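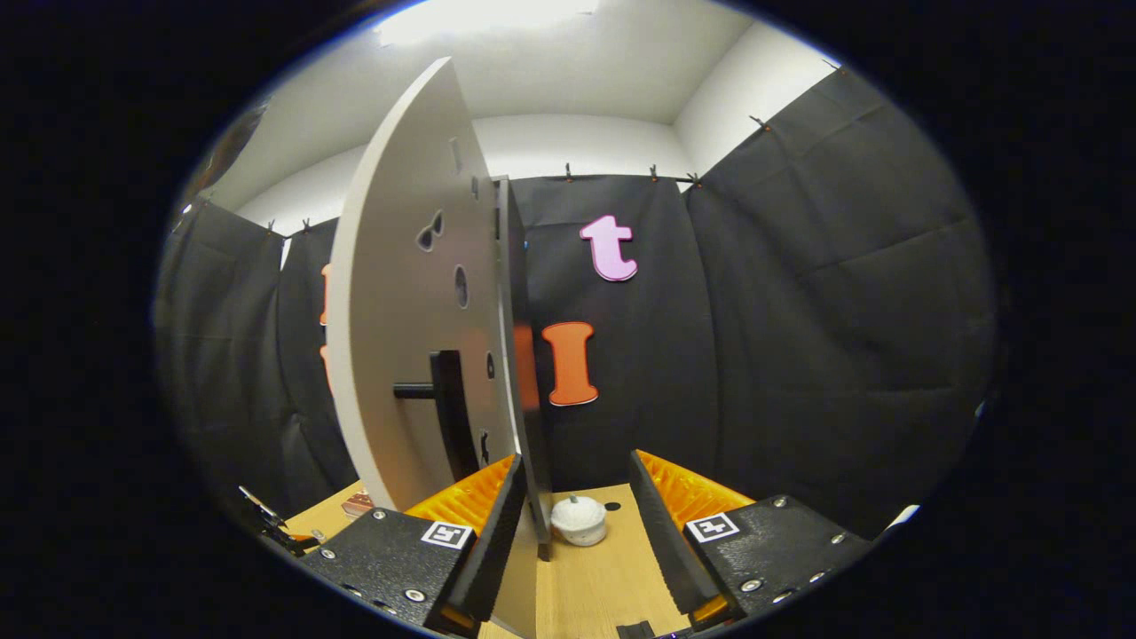 Teaching by hand vs driving it from the other room

Print this thread | E-mail to a friend
14 comments | 3 shares

wattlebird_60
Okay, so I've been doing demos for a bit over a month now (started in October, part-time, evenings mostly) and I want to hear how other people go about it. We've got two ways of showing the arm a job. One is the hand-held gripper, where you just walk up and do the thing yourself with the fingers. The other is the remote rig, the Nisik one, where you sit behind a screen and steer. I'm miles quicker with the hand-held and I like it a lot more, but my lead reckons the remote stuff is "cleaner" and wants us to move over to it by Monday week. Thoughts?

dolov_dan
Your lead is half right. With remote you can't ask the arm to do anything it can't do, so every demo is at least possible. With the hand-held you've got a human shoulder and a human wrist behind it and you'll cheerfully twist into some position the robot will never get to. I binned 21 demos in one go last winter for exactly that. Felt sick.

wattlebird_60
Ouch. Did you get any warning, or only when you tried to play them back?

dolov_dan
Only on playback. We check the same night now.

prairiehands
I'm going to disagree with Dan, sorry Dan! I did 400 on the remote rig at my last job and they were awful. Slow, jerky, lots of stopping to think, and the arm learned the stopping to think. It would get near a cup and just hover there like it had forgotten why it came into the kitchen. With the hand-held you move like a person moves, and you can feel when you've got hold of something. I'd rather throw out a few bad wrists than train on a whole pile of dithering.

dolov_dan
Fair, but that's a practice problem. Did anybody give you time to warm up on it?

prairiehands
An afternoon :(

dolov_dan
Well, there you go.

wattlebird_60
The feel thing is big for me. Bottles especially. Grab a soft plastic one too hard and the sides go in, and if there's no cap on you're wearing it. By hand I can ease off before that happens. On the Nisik I've got a trigger and a prayer.

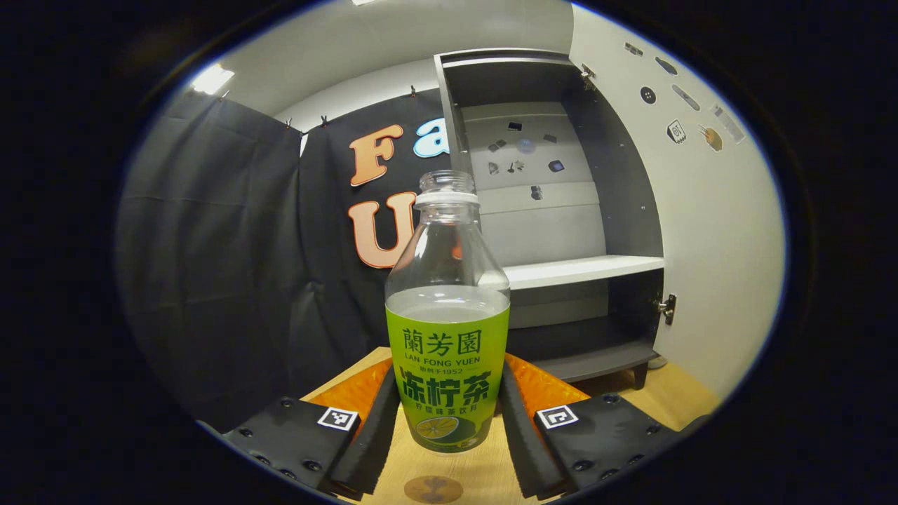 What I do now is close the fingers slowly, low on the body where the drink is, wait a beat, then lift straight up and don't tilt until I'm clear of everything. I'm trying to keep the lift the same speed every time, too. Is that the right call or am I making it too samey? I honestly can't tell any more after a whole evening of it.

E_McPhee
Ebony McPhee here, I look after the demo notes for Dunstan. Keep the grip the same and change everything else. Start from a different spot, come in from the left, come in from the right, put the bottle nearer the back. A consistent grip teaches it the grip. A consistent everything teaches it one corner of your table. And half-full bottles behave differently to full ones, so mix those up as well.

wattlebird_60
Oh that's really useful, thank you! I've been putting mine back in the same place every time like a good tidy person.

zerkutow_fan
Nobody's mentioned the fingertips. We swapped to softer pads on our Zerkutow and the hand-held demos stopped matching the arm, which still had the old hard ones. Whatever you put on one, put on the other.

prairiehands
^ this, a thousand times. And keep your markers wiped. I lost a morning to a thumbprint.

dolov_dan
I still say do both. Hand-held for the bulk, then 60 or so on the remote for the fiddly bits near the edge of the arm's reach, so it's seen what the limits look like.

E_McPhee
I wouldn't mix them without labelling which is which, Dan. We had a batch of 603 with no labels and it took ages to sort out – never again.

dolov_dan
Labelled, obviously. I'm not a monster.

wattlebird_60
Right, I'm going to ask if I can stay on the hand-held for bottles and do the cupboard doors on the Nisik, where there's nothing to spill. Will report back once I've talked to my lead. Does anyone have a decent warm-up routine for the remote? I've got an hour free tomorrow before the others get in.

prairiehands
Stacking cups. Boring, but your hands will sort themselves out. Start with big ones.

E-mail this thread | Print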